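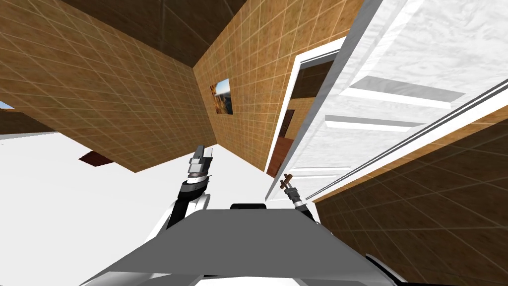
## The grout sealer that lasts "a decade"

Several readers in Durkby have had the same flyer through the door, and a few have asked whether it's worth calling the number on it. The flyer is for Pondia, a spray-on sealer for tile and grout, applied by a contractor called Nnaji. One visit costs $400 for a standard bathroom. In return you get a surface that "rejects" water, soap and mildew for up to 10 years.

I have my doubts, and I'd like to set them out before anyone puts down a deposit.

Start with what grout is. The ordinary kind is cement and sand with some color in it, and it soaks up water. Sealing it slows that down. Hardware stores have sold sealers for ages, and a decent bottle costs less than a pizza dinner for the family. You brush it on, wipe the extra off the tile, and do it again when drops of water stop beading. In a shower that gets used every morning, that can come round pretty quickly. On a kitchen backsplash you may forget you ever did it.

So a sealer that holds up for a decade in a wet shower would be a big step forward, and I'd expect the seller to be keen to show how they know. The flyer says that 87 percent of customers "saw no return of mildew." When? A week later, or years later? It doesn't say. It doesn't say how many customers were asked either, or what they were cleaning with in the meantime. I called the office and was told the figure came from "our own follow-up." I asked to see the follow-up and was promised an email. I'm still waiting for it.

Then there's the warranty. Wai-kit Fung, who got a quote in May, was good enough to send me the full terms, all in small gray type. The coverage ends if:

- you use any cleaner containing bleach, vinegar or ammonia
- the grout cracks, for whatever reason
- you miss the yearly "refresh" visit, which is billed separately
- the room doesn't have a working exhaust fan

Read that list again with your own bathroom in mind. The refresh visit bothers me most. If a coating needs a fresh coat every year, then it lasts a year – and the flyer should say so. Wai-kit asked what the visit would cost and got three different answers in one phone call. He didn't book.

I should be fair about a couple of things. The crew sounds polite and on time, going by the readers who used them, and a professional cleaning before the spray goes on will make nearly any shower look better. My guess is that people are mostly paying for the scrub. Also, if your knees or shoulders make this kind of job miserable, hiring it out makes sense. I'd just get a price for cleaning and plain sealing from a local tile setter first, and compare.

If you have epoxy grout, skip all of this. It generally doesn't need sealing, and anyone who tells you it does should be asked why. The builder's paperwork may tell you which kind you have. Most of the newer units at Sevau should have it on file.

The flyer's discount ends in September. The last one ended 6 weeks ago, and as far as I can tell it was the same discount. If you've had Pondia put in and kept the receipts, write to me, whether you're pleased with it or not – I'd be glad to print a longer account from somebody who has lived with it through a couple of winters.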